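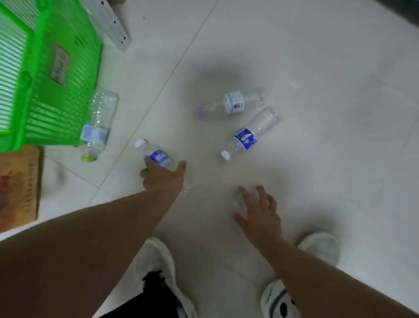 How a Stage Manager Calls a Show

Theatre Explained, part four
Last checked 12/16/19

When you watch a play, the lights change, doors slam, thunder rolls and pieces of scenery move. Each of these changes is called a cue. A cue is an instruction for one thing to happen at one moment. The person who gives the instruction is the stage manager, and giving it is known as calling the cue.

This page explains how cues are planned, written down and called. The examples come from a play called Flarkis, which was performed in October at the Grolgate, a theatre with 1000 seats.

What is a cue?

Every cue has a type and a number. The main types are:

LX - lighting. The letters are short for electrics.
SND - sound, such as music, rain or a telephone ringing.
FLY - scenery that is lowered or raised on ropes or wires.

Lighting cue 12 is written LX 12. Flarkis has 68 lighting cues and 40 sound cues. The numbers normally go upwards through the play. If a new cue is needed between LX 12 and LX 13 after the numbers have been fixed, it is called LX 12.5. This saves renumbering everything that follows.

The prompt book

The stage manager keeps a large folder called the prompt book, or simply "the book". It holds the full script. In many prompt books the words of the play are on one side and a blank page for notes is on the other.

Two sorts of notes go into it. The first sort is called blocking. Blocking records where each actor moves and when. It is written in short forms to save space. For example, "X DSL" means "cross to downstage left". Downstage is the part of the stage nearest the audience, and upstage is the part furthest away. Left and right are always the actor's left and right when facing the audience.

The second sort is the cues. Each cue is written in pencil beside the exact word or movement where it happens, and a ruled line joins the two. Pencil is used so that a cue can be rubbed out and moved during rehearsals.

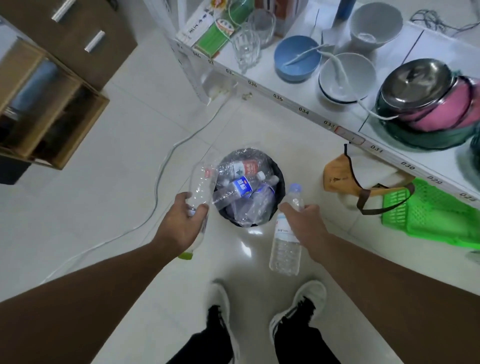

A cue may be placed on a word, on a gap between words or on an action. In the second scene of Flarkis, an actor reaches for a light switch on the wall. The switch is not connected to anything. LX 21 is marked at the point where the actor's hand touches it. If the cue is called late, the audience sees the hand move and then has to wait for the light.

Standby and go

A cue is called in two stages. The first is the standby. It is given a short time before the cue and tells the operator to get ready. The operator answers, so that the stage manager knows the message was heard. The second stage is the go. Operators wait for this word before they do anything.

It sounds like this over the headsets:

Stage manager: "Standby LX 21 and sound 9."
Lighting operator: "LX standing by."
Sound operator: "Sound standing by."
Stage manager: "LX 21 and sound 9 - go."

The word "go" always comes last. During a show it is kept for cues only. A stage manager who wants to talk about the cue without setting it off will often say "G-O", spelling out the letters.

Headsets and cue lights

The crew talk to one another through headsets, often called "cans". At the Grolgate, the headset system is made by Koster. Each person has a small pack with a button to turn the microphone on and off. The microphone stays off unless the person needs to speak - a cough in the middle of a standby is a nuisance to everyone listening.

Some places backstage are too quiet or too noisy for a headset. A cue light is used there instead. It is a small box with coloured lamps. Red means standby and green means go.

The lighting desk

Lighting cues are stored in a control desk before the first performance. The Grolgate uses a Sostard desk. For every cue, the desk remembers which lamps should be on, how bright they should be and how long the change should take. The time is measured in seconds. A cue with a time of zero is called a snap. A longer one is called a fade.

When the stage manager says "go", the operator presses one button and the desk carries out the stored change.

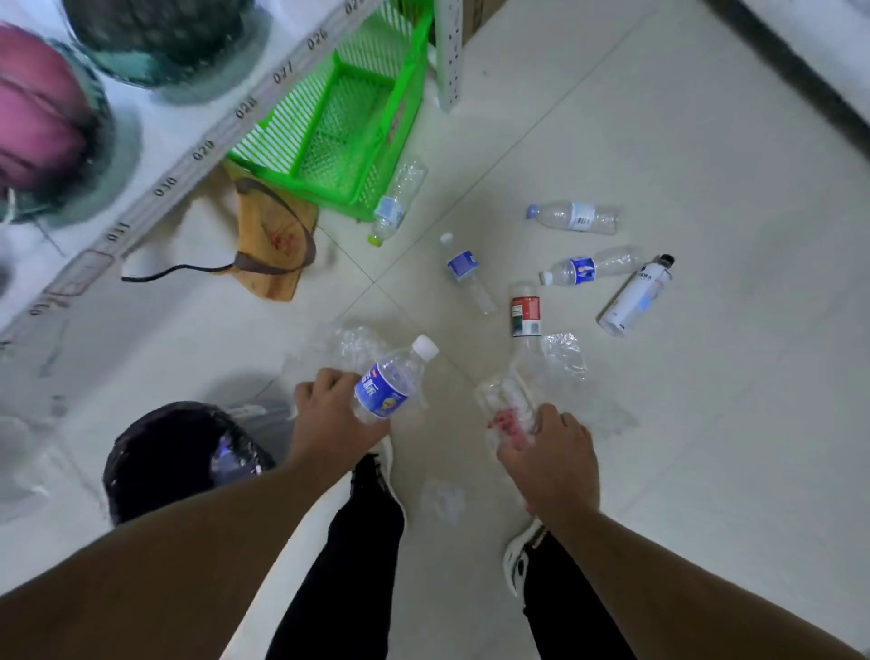
The technical rehearsal

The cues are first put together with the actors at the technical rehearsal, or "tech". It is slow work. The actors stop, go back a few lines and repeat a moment until the cue happens in the right place. Long stretches of speech with no cues in them are sometimes skipped. This is known as going "cue to cue".

Words to know

Book: the folder holding the script and all the cues.
Call: to give the instruction for a cue.
Fade: a gradual change of light or sound.
Operator: the person who runs a lighting or sound desk.
Snap: a change that takes no time.
Standby: the warning given before a cue.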